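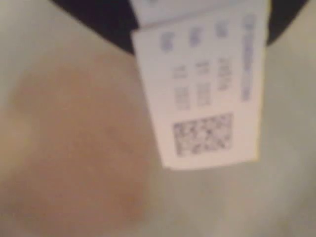
Para eso no hace falta viajar, las fuentes se bajan de internet y ya está, nos escribió un lector cuando anunciamos que íbamos a la jornada de puertas abiertas de Skatwood. Fuimos igualmente, un jueves de abril, y dejamos aquí las notas de la visita.

Skatwood es una fundición tipográfica pequeña que ocupa la planta baja de una antigua imprenta. Abre al público una vez al año, en dos turnos, a las 10 y a las cuatro. Nos tocó el de la mañana. La entrada es gratuita, pero hay que apuntarse, y en nuestro grupo se notaba que casi todos venían del diseño editorial.

La primera parte transcurre en la sala de dibujo. Allí enseñan cómo se prepara una familia nueva, Nilivlow, una romana de texto que llevan tres años corrigiendo. En la pared tienen pruebas impresas de la misma página en cuerpos distintos, con anotaciones a lápiz. La versión actual tiene 800 glifos por estilo e incluye versalitas y cifras de caja baja. Las correcciones más discutidas eran las de la ene con tilde: en las primeras versiones la tilde quedaba demasiado plana y en cuerpo 11 se leía como una raya.

Después se pasa al taller. Conservan una prensa de pruebas y 47 cajas de tipos de plomo, compradas a otra imprenta de la comarca que cerró. Cada visitante compone una línea y la imprime. La nuestra salió con una letra invertida y el empleado que nos ayudaba la dejó así. El turno de prensa se hizo largo, más de media hora de espera de pie en un pasillo sin asientos.

La última parada fue una charla sobre licencias, la más útil para quien trabaja por encargo. Explicaron con un caso práctico, el de la familia Cartwright, la diferencia entre la licencia de escritorio, la de web y la de aplicación. También reconocieron que su propia página lo cuenta mal y que la están rehaciendo.

En la tienda vendían muestrarios y carteles. Compramos el de Clatus, una letra de rotulación con dos anchos, bien impreso aunque con un papel algo fino para lo que cuesta. El catálogo general estaba agotado.

Datos prácticos: se llega a pie desde la estación, no hay aparcamiento y el taller tiene dos escalones sin rampa. La inscripción para el próximo año se abre en febrero en su web. El turno de tarde, según nos dijeron en la puerta, suele ir más vacío.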